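Moving to a smaller place, month two

The apartment in Plultavach is 26 square meters, and I have stopped pretending that the old furniture will fit. The sofa went in March. The bookcase went after it, and I got 100 for it from a man who carried it down the stairs by himself.

What I kept was bedding. I had far too much of it. My mother bought sheets the way other people buy stamps, and most of them came to me. I sorted them on the floor over two evenings and ended up with three sets: one on the bed, one in the wash, one in the drawer. The rest went to the animal shelter behind the Grewal store, which takes old sheets and towels but not pillows.

Gray has worked best for me. White shows everything, and the dark blue set from Stemora left lint on my clothes for a year. I don't iron any of them. I used to, and it took most of a morning. Now I pull them off the line, shake them hard twice and fold them while they are still a little warm from the sun. They crease anyway.

The other change was the mattress. The new one is a Vurkus, thinner than the old one, and the deep fitted sheets hung off it like a bag. I took in the elastic on two of them by hand. The third I gave up on and use flat, tucked in at the foot.

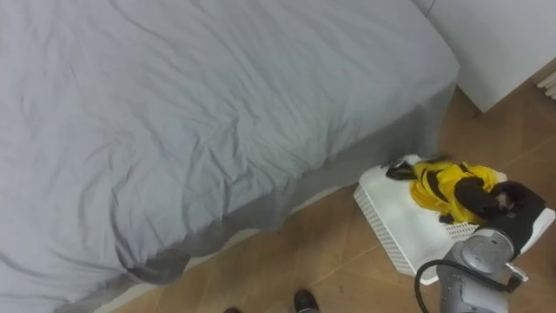
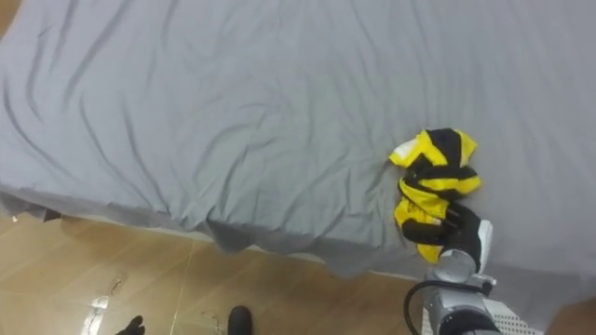
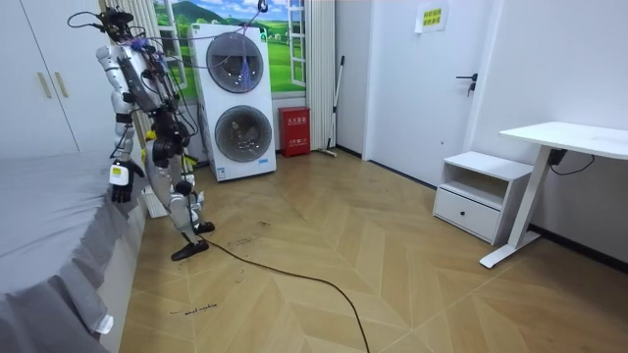

Photos: Stemora

Next is the kitchen. I have one cupboard and a shelf over the sink, and four frying pans. I cook with one of them. The deposit on the old place should come back soon, and if it does I will spend some of it on a folding table. The one I want costs 109 and seats two. Until then I eat at the windowsill, standing up, with the radio on.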